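Practice recordings from the Govent student robotics club, kept in one folder so that new members don't have to ask for them. This file covers the tidy-up task only. The sorting task has its own README.

## What is in the folder

- `episodes/` has one subfolder per run, numbered in the order they were recorded
- `labels.csv` has one line per run: operator, outcome, remarks
- `splits/` has the train and test lists we use for the club challenge
- `tools/` has the playback script and the label checker

Runs are capped at 2000 steps. If the operator reaches the cap the run is saved anyway and labelled `timeout`. Please don't delete timeouts, as Mirjam uses them for her project.

## The task

The operator moves items on the table with the arm, using the gripper only. Pushing with the side of the arm counts as a fault and goes in the remarks column. Items and their starting places are changed between sessions, so don't write code that expects the basket in one fixed spot.

The perforated basket is the item that gives the depth estimate the most trouble. You can see through the sides, and the estimate jumps between the near wall, the far wall and whatever is behind. The clear containers have a similar problem. If your method only works on solid items, say so in your report and give the score with and without these two.

The fixed camera has the tabletop in the lower half of its view and a lot of room and ceiling above it. We left the video uncropped. Crop it yourself if you want to, but put the crop values in your config so that others can repeat your result.
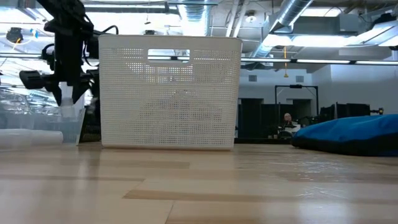 ## Labels

The outcome column takes one of these values:

| Value | Meaning |
|---|---|
| `done` | all target items moved and released |
| `partial` | at least one target item moved, at least one not |
| `dropped` | an item fell off the table |
| `timeout` | step limit reached |

Labels were entered by the operator straight after the run and checked later by a second member. Where the two disagreed, Ustyna Kobzar watched the run and decided. Those lines have `UK` in the remarks.

There are 44 runs in the test list. They were picked before anybody trained anything and the list will stay as it is until the challenge in June.

## Playback

Run this from the top folder:

```
python tools/play.py episodes/0003 --speed 2
```

Leave out `--speed` for normal speed. The space bar pauses. On the older club laptops the window opens behind the terminal, and Pieter has not found out why.

## Known problems

- In the first three runs the gripper state is stored as text. The loader converts it, but your own code may not.
- The lighting changes between sessions. We have not corrected for it.
- People working elsewhere in the room can be seen in the background of some runs. Everyone in the club has agreed to this for internal use. Don't post video outside the club without asking Riet Van den Broek first.
- Arm and camera times can drift apart by up to 2 frames in long runs.

## Adding runs

1. Book a slot on the sheet by the door.
2. Start the recorder before you move the arm.
3. Fill in `labels.csv` before the next person starts.
4. Run `python tools/check_labels.py` and fix what it reports.
5. Open a merge request and ask Evelien Kramer to look at it.

New runs go into the training list only.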